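4.3 Checking the wrist view in the simulator

Run this check before powering the arm on the bench. It confirms that the gripper model and the top-down camera agree with the Dorneo build files.

1. Close any program that is holding the arm's serial port.

2. Start the Stosunora simulator and load the kitchen counter layout. First loading can take 30 seconds.

3. Set the gripper opening to 50 percent and the joint speed limit to 4.

4. Jog the arm until the fingers are over the counter — use the keyboard, one joint at a time.

5. Open the camera panel and select the overhead view. Black bands at the top and bottom are normal and do not affect tracking.

6. Compare your view with Figure 4. Both black fingers and the blue cube must be visible.

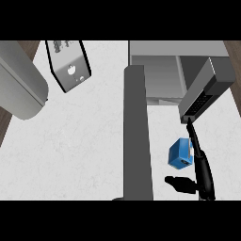 Figure 4. Simulator view from above: gripper and blue cube at right, open marble counter at left.

7. If a finger is missing, reload the gripper file and repeat from step 4.

8. Save the pose. The encoder value for joint 2 in our build is 2,195; enter your own reading in the log sheet.

CAUTION: Do not send a saved pose to the real arm until the end stops in section 4.4 are set. The simulator does not check cable length.

Note: Cable routing revised 9/7/21 by Shona Dunstan — older printed copies show the wrong clamp.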